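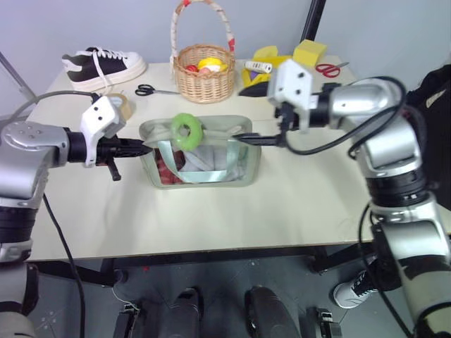 The See-Through Bag, and Other Small Victories

Hello again from the land of half-finished closets! Last issue I promised I'd write about packing for a short trip, and then I spent most of April ignoring my own advice, so a few of you wrote in to ask where it had gone. Fair enough. Let's talk about bags you can see into.

I have been a drawstring-sack person all my life. Everything went into the same navy cotton sacks, and everything came back out of them on the hotel bed at 11 at night while I hunted for a phone charger. Then my neighbor Ebbe Sjögren lent me a clear plastic pouch for a weekend up at Lorbridge (he wants it back, I'm working on that) and I have been insufferable on the subject ever since.

The one I keep going on about is pale green and see-through, with a soft sage border and a zipper along the top. I like the color more than I expected to. Plain clear plastic makes me think of the airport tray, and a little green takes the edge off. You can still tell what's in there, which for me is the whole reason to own one. A gray cloth, folded, goes in first and takes up most of the room, and then the small reddish thing gets tucked in at the side where it shows through. Done!

A word on folding, because I got letters. I fold cloths to the size of the pouch, then one more time. If you fold to the exact size, the corners catch in the zipper and you'll be standing there muttering at it like I do. And please don't fill the thing to bursting. A flat pouch slides down the side of a suitcase, and a fat one sits on top of your shirts like a loaf of bread.

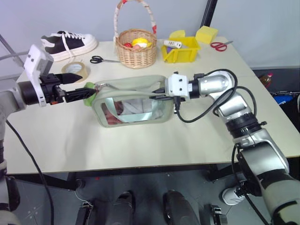
Zippered pouch, packed, with the basket behind it.

The basket gets its own paragraph. It's woven wicker with a tall arched handle wrapped in pale fabric with red accents, and I use baskets like it for everything that has no home yet. A little red ball, something yellow, something pink, in they go. My rule is that the basket can stay on the table until supper. After supper it has to be sorted, even if all I do is move half of it to the drawer in the hall. (The lime-green ring toy is exempt. It goes wherever it likes in my house.)

I also keep scissors and a roll of tan packing tape out the entire time I'm packing. I used to put them away between jobs and then spend ages going back for them. Same with shoes: get the sneakers out early, up where you'll see them, and you won't be trying to wedge them in at the end. Yes, I put shoes on the table. My mother would have had a word or two about that, and I do wipe it down after.

Next time I want to get into the linen shelf, so if you have a way of keeping fitted sheets from turning into a ball, write and tell me. I have 4 of them and not one will lie flat. Keep the letters coming!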